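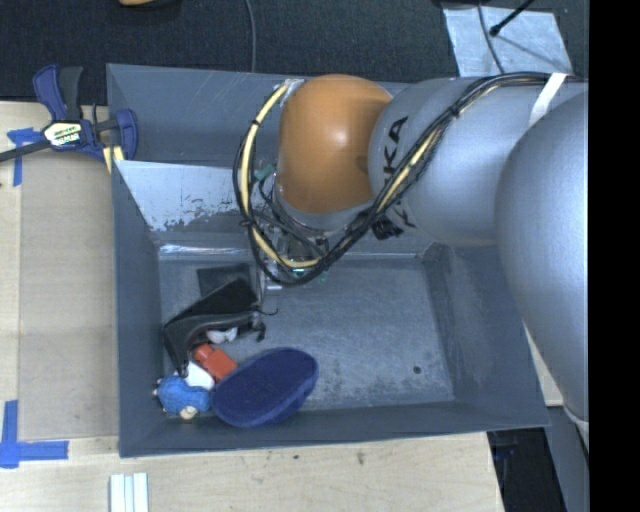 How often should you empty a catch-all bin? Twice a year is enough for most people, once in spring and once at the end of summer.

I used to do it whenever I couldn't find something, so in practice I did it in a bad mood. Now it gets a morning in April and another in August. I did the spring one this week and wrote down what I did while I still remembered.

The bin is the deep grey one with the sloping sides. I bought it second-hand from Dimitrov, the shop fittings place, when they were clearing their back store. It was sold as a parts bin. The paint has worn in ragged patches on the sloped panel towards the back, and the floor is scuffed and scratched all over. I thought about repainting it and got as far as a tin of grey from Fosberg, which is still on the shelf with the lid on. Fresh paint would be scratched again by Christmas.

It sits on a light wooden table. Before that I kept it on the floor and put things in it from standing height – a good way to break things and a bad way to see what you have. At table height I can look straight down into it.

The way I clear it is simple enough. I push everything to one side and towards the front, so that part of the floor is bare, and I wipe that part. Then I move things across one at a time and decide about each as I go. I don't tip the whole lot out on the table any more. When I did, I ended up with a full table, no tea, and half of it going back in unsorted before lunch.

Deciding takes the longest. If I've used a thing since the last clear-out, it stays. If I haven't, but I know what it's for, it goes in a box marked with the month and I look at it again next time. If I don't know what it's for, I ask Ognjen Georgiev next door, who has lived here for 37 years and can usually tell me which fence or cupboard it came off. Anything he can't place goes.

Some notes on cleaning. A dry brush first, then a damp cloth, and leave it for two hours before anything goes back. The seam along the back of the floor collects grit and needs a stiff brush, an old toothbrush will do. I tried a scouring powder once and it took off more paint than dirt. There's a small round hole in the floor as well, and anything tiny will find it sooner or later. I keep meaning to put a bit of tape over it. For now very small things go in jam jars on the shelf.

I also weighed what I threw out this time, on the kitchen scales, and it came to around 400 grams. I had expected more. Most of what was in there turned out to be worth keeping, it was only in the way.

My sister Anora thinks I should swap the bin for drawers with labels. She has them and they look very smart. I had a set of two drawers for a while and never put anything in the right one, so I gave them to her. With a bin there's only one place a thing can be, and I can live with digging for it.

The narrow part at the back stays out of use. I put things in there at first and forgot about them, including a key I had already paid to have cut again.

Next one is in August. I've put it on the calendar by the fridge, and I need to buy another stiff brush before then.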